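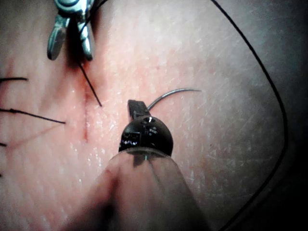

Photo: Amos Esposito

August 25, 2020

I keep getting asked in group chat whether I'm moving to one of the new mesh heads, and my answer keeps being "not yet," and then somebody sends me a landmark and says I just haven't tried the right demo. Fine. I have now tried the right demo. I've tried a lot of them, and I'm going to write it all down here so I can paste a link next time.

For anyone who only comes here for the skirts: my avatar has been wearing the same Stikard head since a year ago March. It's not a famous head. The ears are a bit big and the teeth are a crime. But it takes the old skins, the HUD has everything on one page, and I know which sliders to leave alone. I paid full price for it and I've never felt cheated, even after they stopped sending updates.

The head everyone wants me to buy is from Rellus. It was the big thing at the Bedoya round last month, with a line of gray cloud people waiting to get into the sim, and the ads were on every feed I follow. The ads are gorgeous. I don't trust the ads. They are close-ups, shot under custom windlight with the shadows turned way up, and I'd bet a good part of my inventory there's some painting over done afterwards. I don't mind a pretty vendor picture. I do mind when it's the only picture, and when the demo has a giant floating DEMO sign through the bridge of the nose so you can't compare for yourself.

Anyway, I wore it for an evening. First with my usual shape, which was a disaster, as expected, and then with the shape that comes in the box. The box shape is nice if you want to be a nineteen-year-old with a headache. Everybody at the store had that face. I stood at the landing point and looked at all of us pouting at each other and could only tell people apart by their shoes.

So I went home and started on the sliders. I should say that I'm stubborn about this and will happily lose a night to a jawline. I got it to look something like me from the front. From the side the chin went off on its own adventure, and when I pulled the chin back the lips folded into each other. There's a fix for that in the HUD, under a tab with an icon of a leaf (why a leaf?), but it undoes itself when you relog. I asked in the support group and was told that it's a viewer problem. It's always a viewer problem. I tried a second viewer and it did the same thing.

Then there's the price. The head itself is 3,000-something with the round discount, and sure, heads cost that now. But you don't just buy the head. The skin I wear is from Kilavcombe and comes in the old format, so I'd need a new skin, and they want 1612 for one tone. One! With the brows sold on the side. Add eyelashes, because the ones in the box look like they were drawn on with a fork, and a hairbase, and a shape if you give up on making your own, and you're well past double what the ad said. I don't know a single blogger who put that in her review. A lot of them got the head for free, and I don't hold it against anyone, I get review copies too sometimes. I'd just like the word "sponsored" to be somewhere above the fold and not down in the credits in light gray.

I'll also say something about the "animations included" line. There are a lot of them. Most are a slightly different smile. Two of the ones I tried made my eyes roll up so far that a friend asked me in local if I had crashed. The blink is good. The blink is better than mine, I admit it, and the ears are the right size, and if you're new and don't own any skins yet I can see why you'd start with this one.

What bothers me more than any of it is the rush. A head comes out, and in a week the events are full of things made only for that head, and the stuff for last year's heads goes into a sale room upstairs and then disappears. I went through my inventory last weekend hoping to clean up and found 1356 items in the makeup folder by itself. I can't wear most of them anymore. They were made for heads I don't have, or heads I have but can't stand to look at. I remember buying a whole fat pack of lipstick because it was the last day of a round, and I wore one shade, once, to a party where the sim went down after ten minutes. I can't get myself to delete it either.

People tell me the new system baking thing is going to solve all this, that everything will fit everything and we'll be able to wear our oldest tattoos again. Maybe. I was told the same thing about fitted mesh. I was told the same thing about appliers! Some makers are doing it properly and some have slapped the logo on the box and changed nothing, and you won't know which until you've unpacked it. Always get the demo, even when the demo is ugly. And check the neck seam in plain midday light before you pay, not in the store, where they've lit it so you can't see one.

So for now I'm staying put with my big ears. If Rellus fixes the lips thing, and I mean fixes it so it stays fixed, I'll go back and try it again, and I'll say so here if I was wrong. I'm not going to do it for the next round, though, no matter how many landmarks I get. Please stop sending me landmarks.

Outfit post is coming, probably after the weekend. I have a coat I like and no idea what goes under it, and the demo for the only blouse that fits has expired on me 4 times. The seller isn't answering notecards. If anyone in the comments has a plain white collar that doesn't poke through the shoulders, tell me the store, and tell me if you paid for it.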